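Shared Tables: How a Work Surface Gets Messy and How to Get It Back
Student project report, Interior and Spatial Design
Tineke Stevens and Rhodri Skyrme
Project supervisor: Grethe Hjaltadóttir
27/05/2019

1. Why tables?

We started out wanting to do chairs. Everyone does chairs! But after our first visit to the Sustach rooms we kept coming back to the tables, and to the little things that gather on them over a working day: water bottles, notebooks, tissues, a flower arrangement that somebody shifts every time they need more elbow room. Grethe told us to follow whatever we were already arguing about, so we did.

Our question was simple. If a table is shared, which objects settle on it, and where do they get put when someone needs the space?

2. The room

The room is bright and open, with white walls and a wood plank floor, and we loved it straight away. The furniture is a real mixture. There are white tables for working at, office chairs in more than one style, and further back a table with a red and white checkered cloth that looks like it wandered in from a picnic. The curved white tabletop became our favourite, as a curve gives you no obvious corner to shove things into.

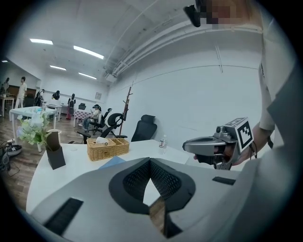 Figure 1. The curved table, with the tissue basket, water bottle and flowers.

We had expected the tissue basket to be a nuisance, and it ended up being the best thing in the study. It's woven wicker with two compartments, and people treated it as a landmark. Ask someone where they left their bottle and they'd say "by the basket". Rhodri wants to write his whole final paper on it (we'll see).

3. What we did

We made 17 visits and spread them over different times of day. At each visit we sketched the tabletops on grid paper, marked the position of every loose object, and then asked whoever was there to tidy up however they liked. Ákos Kerekes lent us his tracing table for the overlays, which saved us days of redrawing. By the end we had 87 sketches pinned up along the studio wall, and it looked fantastic.

We sorted the objects into four groups: paper things, drink things, decoration, and "other". The last group got too big and we'd split it if we did this again.

4. Notebooks

Flat things turned out to be the hardest to keep in place. A notebook takes up a lot of room for something so thin, and it nearly always ends up at an angle to the table edge.

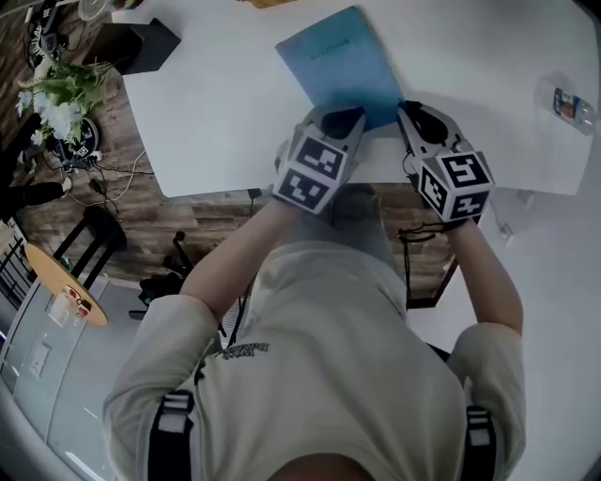 People squared them up when they were asked to tidy, usually against the near edge, and then knocked them crooked again within minutes of sitting down. Bottles were the opposite. Once a bottle had a spot, it tended to get put back there, even by someone who hadn't put it there in the first place.

We tried a light pencil line on one table to show where a notebook could sit. Six people used it without being told what it was for, so we were pretty thrilled. Mattes Strobel thought a shallow groove would work better, and we'd love to build that.

5. Next steps

In September we hope to make a full-size test top with a curved front and a groove for paper things, probably in birch. Grethe has asked us to try it with and without a basket in the middle. We still need to book the workshop and find out whether the lift is big enough to get the top upstairs in one piece.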